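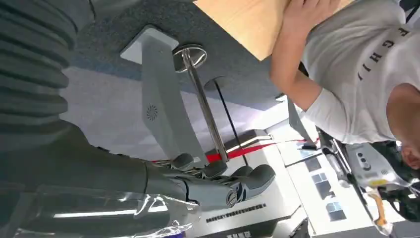 Rope barrier, chrome stanchion and light grey stand on a carpeted surface.

About Vikow

Vikow supplies and installs crowd barriers, display stands and temporary flooring for trade shows, galleries and public counters. We work from a single warehouse in Trivby, with 17 permanent staff and a floor area of 4000 square metres.

What we supply

Rope barriers are the core of the hire catalogue. Posts are polished chrome on round disc bases, and ropes come in red, navy or charcoal. Straight runs, corners and gated openings are all built from the same parts. The current hire pool holds 1357 posts.

Display stands are stocked in light grey and white. Bases can be weighted for sites where fixing to the floor is not allowed. Cables are run along the back of the stand or through a floor opening, depending on what the venue permits.

Carpet is supplied as tiles or on the roll. Dark grey is the standard colour — it suits most halls and hides seams well under overhead lighting. Protective film is available for any polished or painted item and can be left on until opening time if the client prefers.

How a job runs

Each job starts with a floor plan. We mark post centres, rope lengths, power points and stand positions, then send the drawing back for approval. Changes are accepted until the load list is printed. After that, extra items travel on a second vehicle and are charged separately.

Crews lay the carpet first, then place stands, then set posts and hang ropes. Bases are wiped and labels removed before handover. Pack-down follows the reverse order.

Cleaning and repair

Returned posts go to the Uibo bench, our in-house repair area, where shafts are polished and worn base pads replaced. Ropes with frayed ends are re-capped or withdrawn. Chrome parts carry a 10 year service record under the Sostidmont parts register, and clients buying ex-hire stock receive a copy.

Warehouse pickups are by booking only. The loading dock is on the north side of the building.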